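Setting a small breakfast table, part 2

February 26, 2022

Last time I covered the tabletop itself. The remaining problem was layout: what goes down first, and how much surface is left for the plates.

Order of work:

1. Wipe the wood and let it dry for 30 minutes.

2. Lay the white board, leaving a strip of bare wood at the far side. The board marks less than the wood and is easier to lift off and rinse.

3. Put the beige rabbit tray down near the middle, empty, and the plate with the wavy rim to its right. The corner of the tray should almost meet the plate.

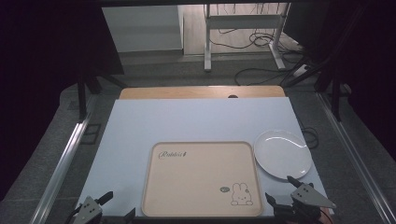
4. Load the tray. Cups go on last, handles outward.

Gerrit prefers the plate on the left. I tried it in April and went back.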